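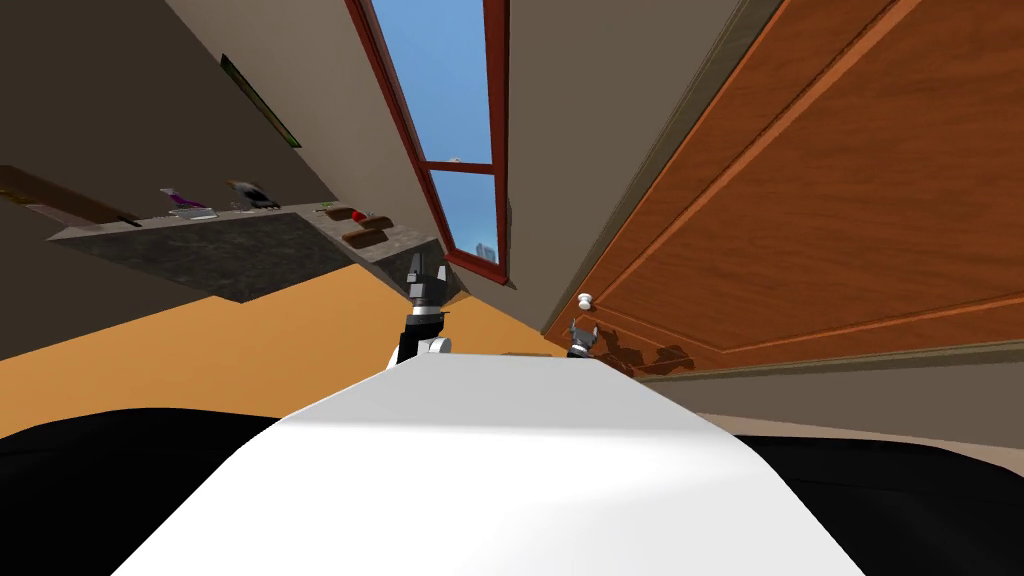 HOME & GARDEN

Ketsara Meesuk on living with high windows

May 31, 2018

Ketsara Meesuk has been fitting and repairing windows in Zorkville for 14 years, first with the Maes glass shop on Pullel Street and now on her own. Most of her calls come from the older houses on the north side, where a lot of bedrooms and back rooms have their only window well above head height.

"People buy the house and then they live there one winter and call me," she says. "They all want the window lower. I tell them to wait until they've had a summer in it too."

A low window gives you a view, she says, but a high one puts light farther into the room. It also leaves the wall underneath free for a bed or a desk. The trouble is everything else: opening it, cleaning it, and covering it at night.

Meesuk grew up in a second-floor apartment over her parents' dry cleaning business. Her bedroom window was too high to see out of unless she stood on the bed. She says she didn't mind. "I could see weather. I knew if it was raining before anybody else was up."

She started at Maes answering the phone and asked to go out on jobs after a few months. The first window she replaced by herself was in a stairwell, and she measured it wrong. The new sash was a half inch too wide and had to go back. "I paid for the gas for the second trip. I measure everything in three places now, top, middle and bottom, and I write down the smallest."

Her advice to homeowners is mostly about upkeep. Check the caulk on the outside every fall. If the sash sticks, don't force it with a pole, as the pole puts all the pressure on one corner and the joint opens up. Rub a candle along the track first. If there's a brown line in the paint below the sill, water has been getting in for a while and you should call somebody. 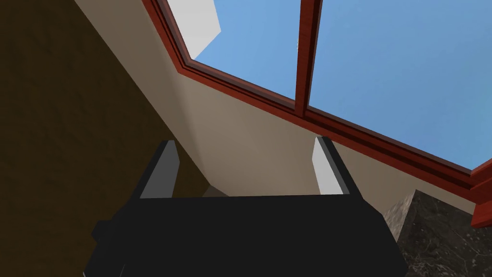
A window set high in the wall, under an angled ceiling.

Shades are where she sees people spend money they don't need to. A motor is nice to have, she says, but a plain cord run down to a cleat at shoulder height does the same job. In a house with small children the cleat goes higher and the extra cord gets wound up tight.

"I had a customer with a bill for $289 for one shade," she says. "It was a good shade. She never closed it."

Angled ceilings bring their own problems. Warm air collects at the top of the room, and in August an upstairs room can be hard to sleep in even with the window open. Meesuk suggests opening a second window lower down in the house, on the shady side, and leaving the doors between them open. She does this in her own place and runs a fan in the hall.

She works alone most days and hires a helper for anything that takes two people on ladders. She won't do skylights. "Roofs are a different trade," she says. "I've been asked plenty. I give them the number of a roofer."

She is booked through the early part of the summer. Small repairs, such as a broken latch or a cracked pane, she tries to fit in on the way home - usually the same week, if the glass is a size she has in the truck.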